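## 3. Material and Setting

Household jewelry gets stored in piles. That's the starting point for this section and most of our coding scheme comes out of it. Bracelets, beads and cords kept together, no dividers, pulled out and sorted on whatever flat soft surface is handy, usually a bed. Figure 1 is one such sort, on a textured bedspread with one shallow open box.
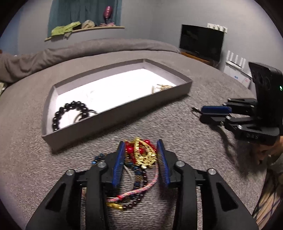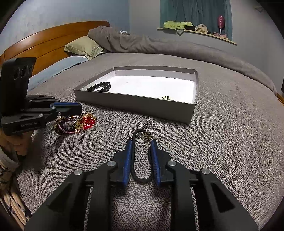
**Figure 1.** Sorting jewelry on a bed. First panel: tangled pile, with the box behind it. Second panel: single black cord bracelet, with two pieces in the box.

*Section last changed: October, after comments from N. Dinu*

### 3.1 The pile

Mixed piles are the hard case. In the first panel of Fig. 1 the gold-colored bracelet is on top and red beads show through its opening, so any lift of the bracelet has to be thought of as a possible lift of the beads too. Strands of blue and reddish-brown beads below. Then the braided cord, pink, red and white, which crosses over the other strands in a wide arc. We code that as a *bridge*: one soft piece lying across two or more others. Bridges matter more than knots in our data. A knot is local, a bridge ties up the whole pile.

Rigid pieces (bangles, stiff links) coded R. Strung beads coded S. Cord and braid coded C. Pieces with a clasp or charm get a plus sign, e.g. C+, which is also the code for the cord bracelet in the second panel, where there's a small gold-toned piece that could be either one. We did not try to separate clasp from charm. Dinu argued for splitting them and he may be right, but at normal viewing distance the two coders disagreed too often.

### 3.2 The surface

Looped or napped fabric holds small things where they are put. Good for beads, which roll on a table. Bad for clasps, which catch. The Ardeleanu protocol calls for a smooth mat and we dropped that early on, people at home don't own one. Bedspreads, towels, a folded sweater were all allowed. Surface was noted once per session and never changed partway thru.

### 3.3 The box

Shallow, open, no compartments. The low walls let a sorter lay a bracelet down in its loop and still see most of it from the side. In the second panel the round black beads lie curved at the left end and a pale yellow-green and gold-toned accessory is toward the right, with clear floor between them. We call this *end placement*. It was common in the Purkport sessions, much less so in the Skinetano ones, where sorters tended to fill from the middle out. White interior recommended: dark beads are easy to find on it, pale ones less so.

Placement was coded by thirds (left, middle, right) and nothing finer. An earlier version used a grid and teh agreement was poor.

### 3.4 Sample

The Plornik set has 700 pieces over 40 sessions. Broken strands excluded, single earrings kept. One session was recoded from scratch after the S and C codes were found swapped on the sheet. Piece codes and placement codes are in separate files, joined on session number. Order of removal from the pile is handled in Section 4, along with what we do about bridges that come away together with the piece underneath.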